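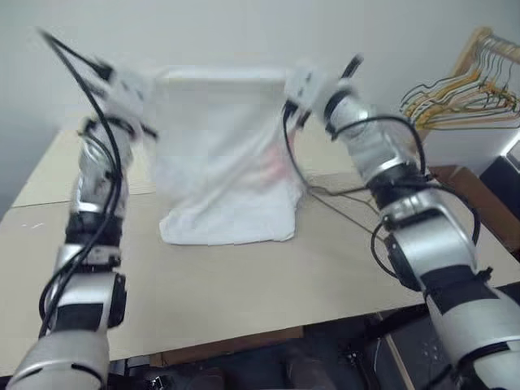 ## Slide 1: Shrinkage in flat cotton goods

- Session starts at 2:15. Take the sign-in sheet off the lectern first.
- Scope: plain-weave cotton and cotton-linen, washed and tumble dried. No knits. Knits have their own session on Tuesday.
- Terms. Relaxation shrinkage is the release of tension put in at the mill. Consolidation shrinkage comes later, from movement in the wash and the dryer. People use "shrinkage" for both, and the two get mixed up in supplier complaints.
- Fiber swelling: cotton takes up water and the yarn gets thicker. A thicker yarn has to travel a longer path over and under its neighbors. Its length is nearly fixed, so the neighbors move closer together and the cloth gets shorter.

## Slide 2: Warp and weft

- Warp is held tight on the loom and through most of finishing. It usually shrinks more.
- Weft can even grow a little if the cloth was dried narrow on the stenter. Write growth as a plus sign, shrinkage as a minus. The old Schwaiger forms did it the other way around. Check before comparing.
- Pause for questions on sign convention. There is always one.

## Slide 3: The Fundum test series

- 207 pieces from Grudero, all bleached white, all hemmed on four sides.
- Marks placed 1000 mm apart in warp, 500 mm in weft. Indelible thread, not pen. Pen faded on the pilot batch and we lost those readings.
- Conditioning before the first measurement: flat, unstacked, overnight.
- Wash at 60 °C, Penum detergent at the dose on the label, full load made up with ballast cloth.
- Tumble dry, then condition again. Measure after washes 1, 3 and 6.

## Slide 4: Measuring

- Lay the piece flat and smooth it by hand without stretching. Wrinkles read as shrinkage. Pulling them out reads as growth.
- Three readings per direction, take the mean.
- Worked case, write it on the board: 1000 mm before, 958 mm after. Difference is 42 mm, so minus 4.2 percent.
- Keep well clear of the hems. Sewing thread shrinks at its own rate and puckers the edge.

## Slide 5: Results

- Most of the warp change was there after wash 1. Small further change at wash 3. Between 3 and 6 the curve is close to flat.
- Weft was scattered. Two bales had clearly been finished at different widths; see the bale numbers in the handout.
- Skew is reported separately. A piece can pass on both directions and still come out as a parallelogram, and the folding staff at Schwaiger will notice that long before the lab does.
- Skip the dryer temperature chart if we are past 2:40.

## Slide 6: What to put in a purchase spec

- Maximum change in warp and weft, given separately.
- Number of washes before the reading. A limit with no wash count can't be checked.
- Wash and dry method, including load size.
- Finished size after washing, if the item has to fit something. Tablecloths and fitted sheets do.
- Pre-shrunk is not a number. Ask for the residual figure.

## Backup: likely questions

- *Line drying?* Usually less consolidation. Not tested here.
- *Does ironing bring it back?* Partly, while damp and under tension. It goes again at the next wash.
- *Blends with polyester?* Lower change in general, depending on heat setting. Grudero has not sent samples yet.
- Handout is two pages. The second page has the blank form.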